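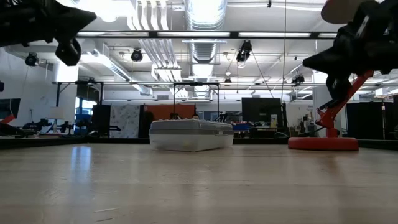 Warkholm Opens Second Repair Counter for Household Goods

Nov 25, 2018 - Warkholm, the home storage and kitchenware retailer, has opened a second repair counter at its Usudeo store. Customers can bring in items with broken hinges, handles or lids and have them fixed while they shop.

The first counter has handled nearly 109 repairs a month. Most jobs take less than an hour.

"People kept asking us for a replacement lid and leaving with a whole new set," said store manager Telmo Vallejo. "We would like to sell them the lid."

Repairs on Warkholm products are free for 3 years from purchase. Other brands are accepted for a small fee, paid at drop-off. Electrical items are not accepted.

The counter is on the lower level, next to the returns desk, and keeps the same hours as the store. Spare parts can be ordered there as well - delivery takes 2 weeks.

Press contact: Casimiro Cabello, Warkholm customer service office, Usudeo.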